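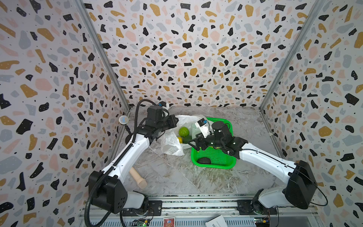

Runia Two-Arm Bench Cell, with the Zelia Rule Set

The Runia is a tabletop cell for handling groceries and other small, uncooperative goods. It comes with two arms, a camera at each wrist, a patterned surround and a set of house rules called Zelia, which takes up more of the manual than the arms do. We sell the cell and the rules together. Customers have asked for the cell without the rules. We have so far been too busy to reply.

Zelia was written by Tove Laxdal and Rafail Stergiou at Cerkar, after a long October of watching people teach arms to deal with fruit. Current version: February 22, 2020. It sits on top of your own risk assessment and whatever machine safety law applies where you are. It replaces neither, and it won't impress an inspector who asks to see them.

Before the arms are powered

One person is in charge of the cell, and that person's name is on the sheet. "The team" is not a name. Walk the base bolts, then the cables, following each cable by hand from the shoulder to the wrist through a full bend. A loop that looks generous with the arm folded can get surprisingly stingy with the arm stretched out.

Press the stop. Check that both arms respect it. A stop button tested on one arm is a half-tested stop button, and Zelia treats it as an untested one.

Clear out anything that isn't on the task card. Props for the next job count as clutter until the next job.

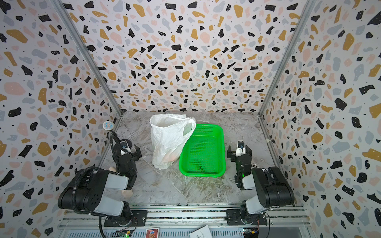 Bag and basket side by side between the two arms.

Working with bags and produce

Thin plastic is the hardest thing most cells will ever be asked to hold. It folds, it clings, it shows the camera whatever is behind it, and it has no fixed shape to write down. Zelia asks for slow closing speed on any film or bag, and a lift of 50 mm followed by a pause before the arm travels sideways. The pause annoys everyone. Keep it.

Agree in writing which arm owns the middle of the table. Both may enter, but one has right of way, and the other waits outside until it has left. We recommend settling this before the first run, as the arms will not negotiate.

For fruit, set grip force by the softest item on the card. Operators tend to set it by the lemon, and a lemon will forgive nearly anything.

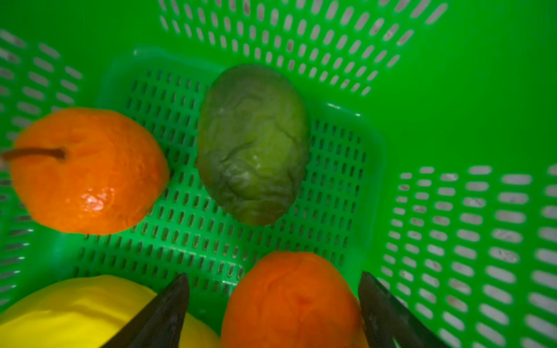
Set the approach height by the basket rim as well, and measure the rim with the basket where it will really stand. Baskets move when nudged. If one has shifted between runs, put it back on its mark or record the new position. Leaving it and hoping is a popular third method, and the log has no column for it.

Handle produce with clean grippers, and wipe the fingers between food trials and anything else. Food used in trials does not go to the break room. Dwayne Ridgeway asked us to put that in bold, and plain text is the best we can do.

Hands, sleeves and helpful colleagues

No hands inside the walls while either arm is live. This covers the quick reach to straighten a bag, which is how most of our own near misses began. Stop, reach, withdraw, reset. In our shop the whole business takes 6 seconds, and complaining about it takes longer.

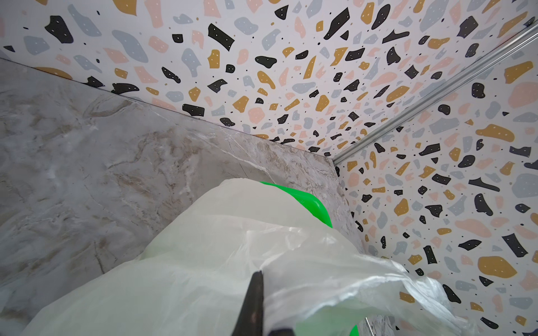
What should the operator do if a finger snags a bag?
Stop both arms, then open the gripper at low speed from the controls. If the film still holds, isolate power and free it by hand. Write it in the log before restarting, including the dull ones.

Supplied with the cell

Two arms with grippers and wrist cameras, mounting rail, surround panels, the Zelia manual, and four blank logbooks. Operator training is two days on site with Marina Konstantinidis, who will start with the stop button and stay there longer than you expect. Spare fingers are ordered through Papadakis.

Sales and service: Vangelis Tsolakis, Cerkar | Contact | © 2020 Cerkar | Back to top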